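How do you clean picture frames without wrecking the ones with ridges?
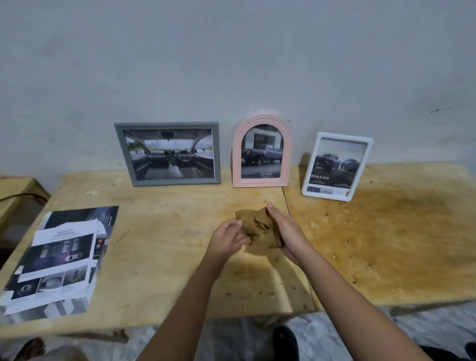

Deepika Varghese

Hi all, I'm after some advice on dusting frames. I've got a grey one, a white one and a pink one with an arched top (my favourite colour!), and the pink one has ridges running around the arch that hold dust like you wouldn't believe. They've got my partner's ute and car pictures in them, so I'd be in strife if anything got under the front and stained the paper. I've just been using an old brown cloth, scrunched up, but it skates over the grooves. Is there a better way? And do I need to take the pictures out first?

Kenji Obi

Soft paintbrush, a dry one. Go along each groove, then wipe with your cloth. I do 9 frames at my place this way and it takes me 30 minutes, tops. Leave the pictures in, you'll only get fingerprints on them.

Thandeka Le Roux

Agree on the brush! If there's something sticky, dampen a corner of the cloth and wring it out well, and never spray straight onto the frame. I did that once and it crept in behind the glass and left a wavy mark on a print I really liked (still cranky about it). Lay them flat on a towel while you do it, too, the arched ones tip over easily.

Xolani Van Wyk

just use the vacuum

Recent on this board
Getting candle wax off a shelf
Best cloth for dusty blinds?
Hanging frames on a rental wall
Old stickers on glass, help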